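Ticket 267 – White sheet won't stay flat, keeps bunching up
Product: Joditari fitted sheet, white
Status: Open, waiting on customer
Submitted by: Leokadia Kołodziej

Hi again! I'm adding to my own ticket because the first form cut me off, sorry if you get this twice. Short version: the white Joditari sheet I bought from you in August will not lie flat on the bed. It goes on fine, corners and all, and by morning the whole middle has gone into ridges. I've had plain cheap sheets that behaved better than this!

What I've tried so far. I washed it at 40 like the label says and put it on the line, no dryer. I pulled it off and put it back on turned the other way, in case I had the long side across (I did, the first night, so that one's on me). Then I tucked all the extra under the mattress by hand, which held for 2 nights and then let go on the side facing the carpet. I also swapped out the mattress pad for my old Sarmiento one, thinking maybe the new pad was slippery. Same ridges.
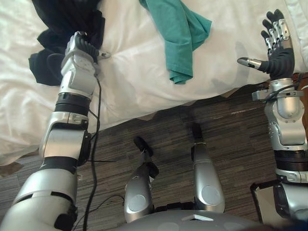
The other thing is the lint. I fold my laundry on the bed because there's no room anywhere else, and anything navy comes away with white fuzz on it. The carpet is dark with a pattern, so I see every bit of it there too. I don't know if the fuzz and the bunching are the same problem or two problems, but your form only let me pick one, so I picked bunching.

Reply from Irnari Home Support, 4:15 pm
Hi Leokadia, thanks for all the detail. Could you measure the mattress for us, width and depth, with the pad on? Please also check the size printed on the care tag. For the lint, try one more wash on its own with no softener.

Reply from customer, 7:40 pm
Okay, measured! Mattress is 120 cm across and roughly a hand deep with the pad on (my tape measure is the floppy sewing kind and it kept sliding off, I can do that part again if you need a real number). The care tag has the washing symbols and then the size is so faded I can't read it, even with my phone light. The packaging went out with the recycling ages ago – I know, I know.

I'm running the wash without softener tonight. If the sheet turns out to be the next size up, can I exchange it for the right one, or does it have to be unwashed? And if it's the right size after all, I'd like to try the Berkel one with the deeper elastic and just pay the difference. I'll check the lint on my navy stuff once everything's dry and write back here.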